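Konow Hall - February walk-through
Checked by Adalberto Arruda

1. Exits and stairs
OK. Both doors swing free and the new push bar on the Itura Street side is a joy to use! Stair treads are tight. Please keep the coat rack off the landing.

2. Fire extinguishers
Needs work. Unit 17 is due for its yearly service, tag still shows last winter. Gauges all read in the green.

3. Tables and work surfaces
OK. I leaned hard on every top and went over the edges by hand - no splinters, no wobble. Big improvement on the old trestles.
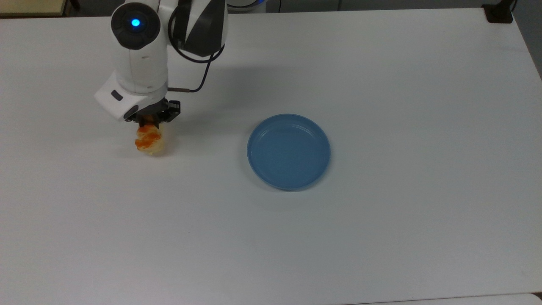
4. Outlets and cords
Needs work. One cover plate by the sink is cracked. Swap it before the pottery class comes back.

5. Windows
Love these old sashes, but the third one sticks. Wax the track and try again.

Next check: boiler room, with Bennani's fitter, 30 minutes.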